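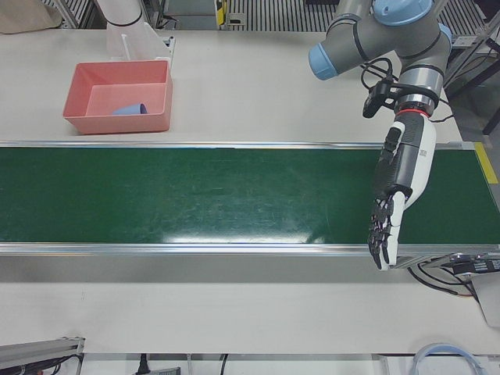 Benchtop belt conveyor

A benchtop belt conveyor is a short conveyor that sits on a table instead of on its own legs. You'll also hear people call it a mini conveyor or a tabletop belt, and I've used all those names in the same afternoon, so don't worry too much about which one is right (I mostly say "the belt"). It carries small, light things from one end of a bench to the other: cups, boxed parts, bagged samples, that sort of stuff.

Parts

The basic recipe hasn't changed much in all the years I've been messing with these. There's a loop of belting, a roller at each end, a flat bed underneath to stop the belt from sagging, and a rail along each side to hold everything together. One of the rollers is driven by a motor and the other one just goes along for the ride. Aluminum is the usual choice for the rails, and I love it for that, you can bolt almost anything to a slotted rail!

Belts on small machines are very often PVC or polyurethane over a woven fabric. Green is the color I run into most, with white common around food and black pretty much everywhere else. Dark belts do show scuffs, especially down the middle where the load rides, but light scuffing is only cosmetic. Fraying at the edge is the thing to watch for, as it usually means the belt is rubbing on a rail.

Tracking and tension

Tracking means keeping the belt centered on its rollers. Many small units have a screw on each side of the idle roller, and you turn one a little, let the belt run several full loops, and then look again. The waiting is the hard part. My friend Decha Nilsuwan taught me on an old Kirkegaard with a 14-inch belt, and he'd make me put the wrench down between turns (I still fidget).

Tension should be just enough that the belt doesn't slip under load. Tighter than that and you're wearing out the bearings for no good reason.

Trays and bins

Anything that comes off a belt needs somewhere to go, so plastic trays tend to gather around one. Slanted walls are handy here: empty trays nest inside each other, and small items are easier to scoop out. I like a bright tray on a pale table, pink or orange or whatever's on the shelf. Cups are trickier than they look, by the way. A light one tips over easily on its way into a tray, and then it rolls until it finds a wall.

Small makers

The Rarkia bench series is the one I know best, mostly from the packing room at Jivthorpe, where a pair of them ran for 14 years on their original motors. Selluter made a cheaper model with a fixed speed, and I never warmed up to it. It was loud, and the end roller was a pain to get at.

Cleaning

A damp cloth and mild soap will do for most PVC belts. Unplug the motor first, wipe the part you can reach, move the belt along by hand and keep going until you're back at the splice.

See also: roller conveyor, belt splice, nesting tray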